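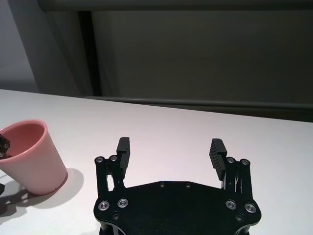 Plustgate Table Gallery

Pieces from set 344, laid out on the white table. Entries are in shelf order.

The pink cup tapers from rim to base. The lip is rounded and the interior is darker than the exterior. 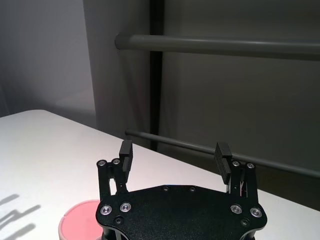

Okonkwo asked whether the pink pieces stay in one box with the white ones. They do, in box 12, under Hundamine.

Next entry: white sides, pink top. Light scuffs on the top. 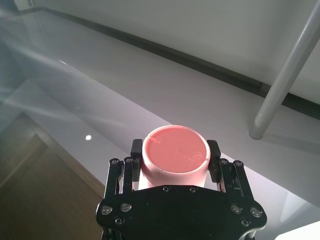 Short cylindrical container, upright, nick or crack in rim.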